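The average hides the kitchen
By Ekrem Altıntaş
25/11/2022

When a paper about robot learning says that the policy succeeds at some percent of trials, I always look first for one sentence. I look for the sentence that tells me where the demonstrations were recorded. Often it is in the appendix. Sometimes I do not find it, and then I must guess from the videos, and what I see in the videos is usually the same table, the same lamp and the same eight objects from the first minute to the last.

I want to argue for a simple thing in this essay. The method of collecting data by hand, with a gripper that a person carries, is good, and I have spent most of my working time on it. But we report its results in a way that wastes its best quality. We collect in many homes and then we publish one number, the average, as if all the homes were one laboratory.

For readers from other fields, I explain the method shortly. A person holds a gripper with a camera on it and does the task with their own hand: picks up the cup, puts it in the sink, opens the drawer. The recording shows what a robot would see from its wrist, and the movement of the gripper is computed later. Then a robot arm with a similar gripper is trained from these recordings. The robot does not need to be there on the day of recording, so one person with a bag can visit four apartments in an afternoon.

At Sitix we did this for a project we called Vallen. We recorded in 24 homes, in the town of Womisstead and in the villages near it. We wanted one skill only, to take a named toy out of a box and place it on the floor next to the box. It sounds like a small skill. My brother Cengiz, who repairs elevators and has a healthy opinion of research, asked me if a child of two years could not do it already. Of course the child can. This is why I find it a good test.
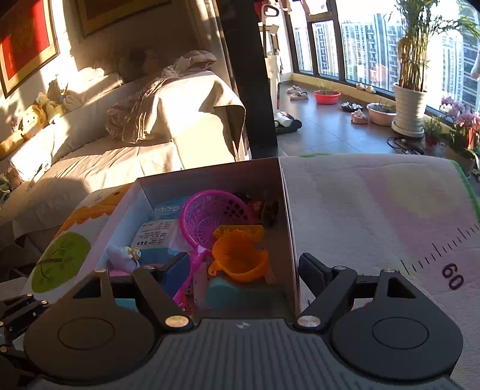 A box of mixed toys is difficult for reasons that are not visible in a success rate. The toys are not separate. They lean, they cover each other, and the one you want gives its shape only in pieces. Take the magenta scoop net, with its round basket made like a lattice and a long handle going diagonally across the box. The orange bowl overlaps it at one side, and a yellow-orange piece lies against it. What is the correct grasp here? A person holding the gripper decides very quickly, and two persons may decide differently: one takes the handle, another moves the bowl first. Both are good demonstrations. Now add that the wall of cardboard stands between the fingers and half of the possible grasps, and that the low part of the box is in shadow while the sofa behind it has strong sun. The teal toy below the bowl is partly lost in this shadow. No one who prepares a table in a laboratory would choose this light. I would not choose it also, and so I am glad that the choice was not mine.

We recorded 431 demonstrations of this skill and kept all that passed our check of the camera tracking. Then we did the usual thing. We trained one policy on everything, tested it in 155 trials, and prepared a table with one number in bold. The number was good. I was ready to send the paper.

It was Bilgin, the small group which shares our test room, that asked for the results by home. We had them in the log files but we did not print them. When we did, in June, the table looked like a different paper. In 14 homes the policy worked almost as well as in our own room. In the others it was much weaker, and in two it was so weak that a person watching would say it had not learned the skill. The bold number described none of these places. It was a result for an apartment that does not exist.

I know the arguments against printing the long table. The first is space, and I do not take it seriously, because we find space for a drawing of the network. The second is statistics. With few trials in each home, the numbers are noisy, and a reader may see a pattern where there is only luck. This is true. The answer is to print the number of trials beside each result and let the reader be careful. We trust readers with much harder things.

The third argument is more human, and I felt it myself. A table with two very bad rows looks like a failure, and a reviewer who is tired will remember those rows. A paper from another group, with one bold number from one table, will look stronger although it says less. I do not have an answer to this which depends only on authors. Reviewers must begin to ask for the rows, and they must not punish the people who already give them.

There is also a gain for the method itself. When we looked at the weak homes one by one, we could form questions. Was it the sunlight from the side? Was it boxes with high walls, where the fingers must go in almost vertical? We tested the second question with new recordings and the policy improved in the homes with deep boxes. The question about light is still open, and our first tries with artificial changes of brightness did not help very much. With only the average in front of us, we would have recorded more of everything and hoped.

Our paper is going out with the long table on its second page, bad rows included. Cengiz read it and asked again about the child of two years. I told him that we have not tested the child in all the homes.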